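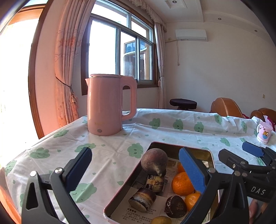
Grippers open over the food tray, with the pink kettle standing by behind it.

I got to Rakari a little before eight on a Thursday, which Qusai Hourani told me was already late. He'd been up since five. He runs the breakfast side of the business, meaning the trays that go out to small guesthouses and offices all over town, and he talks fast, with his hands, and usually while walking away from you.

"You want coffee or you want to see the robots?" he said. I wanted both! I got the coffee first.

A year ago every tray here was packed by hand, start to finish. Now the fixed arms from Lostska do a good share of it, up to 500 trays on a busy morning, and Qusai's crew handles the rest plus anything the arms make a mess of. I asked him how the crew took the news when he announced it.

"Badly," he said, and laughed. "I did it badly too. I put up a notice in May and thought that was enough. People read it on their break and then two of them came and asked me if they should start looking. I should have sat down with everyone first."

Nobody was let go, he says, but the jobs did change, and he doesn't pretend everybody likes it. One packer moved over to deliveries because she couldn't stand waiting for a machine to finish. Another, who used to have the sorest wrists in the building, now spends half her shift with the hand-held grippers, working through grabs on real food so the arms have something to learn from. I watched for a while and it's slower than you'd expect (at least it was slower than I expected). Oranges are friendly, according to Qusai. Cake is not.

"A slice of cake is soft on one side and slippery on the other, and it never sits the same way twice," he said. "With your fingers you just know. I packed these for years and I couldn't have told you how hard I was squeezing. Now we have to think about it all day long."

That part surprised me most, how much talk there is now about things people used to do without a word. Over lunch I heard a fairly heated discussion about buns, and whether you should come at a glazed one from the sides or from the ends. I have no opinion on this. Everyone else did.

The pay question came up too, because I asked. The crew gets a small extra rate for hours on the grippers, and it took some pushing to get it. "They told me, look, you're taking what I know and putting it in a machine, so that's worth something," Qusai said. "What do I say to that? They were right. I went upstairs and argued for it."

He's less sunny about the schedule. The arms want their supplies laid out early and in order, so the first shift starts 45 minutes sooner than it used to, and for anybody with kids that hurts. He's tried swapping people around, and he has asked Lostska if the setup can be made shorter. He's still waiting on an answer.

And does he miss the old way? He thought about it, for once standing still.

"I miss the noise," he said. "We used to have the radio on, and one person would be telling a story and eight people would be listening, all packing. Now people are in pairs, or alone with a screen. So I moved the break to when everybody can take it together. It's not the same thing, but they're talking again."

His own back is better, he admits, and so is his temper. The week before I came they had an order for 805 trays, and in the old days he would have slept on the premises. This time he was home for dinner. His wife asked him if something was wrong.

Before I left he let me try one of the grippers on an orange. It took me three goes, and the woman next to me very kindly looked at something else.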